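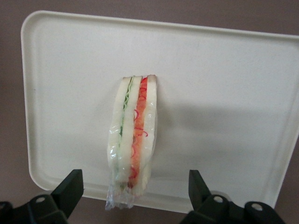

Wrapped sandwich on a tray.

Adelmo Guerra gets up at three and does not complain about it. "My father was a fisherman, so for me three is already late," he tells me, and he puts two coffees on the counter of Korodik, the small lunch shop he opened near the ferry station.

He came to this trade by accident. For 12 years he repaired elevators for the company Honkanen, and every day he ate bad food from a machine. "I was always thinking, why is the bread so sad?" One June he left the job, with savings for 8 months.

The first winter was hard. He sold 30 sandwiches on a good day, and in the evening he gave the rest to the neighbors. Now the shop sends out 700 in a week, most of them to offices on Drireck Street.

I ask him what is the secret of the bread. He laughs at me. "It must be from yesterday. Fresh bread is for soup. When you cut it, it breaks, and the customer is angry." He also puts butter up to the border of every slice, so the filling does not make it soft.

About prices he speaks with less pleasure. Cheese has gone up two times this year, and he waited long before he changed the list on the wall. "Some people come with the coins already counted in the hand. How can I tell them?"

He does not want a second shop. His daughter wants it, and they discuss it on Sundays, with loud voices.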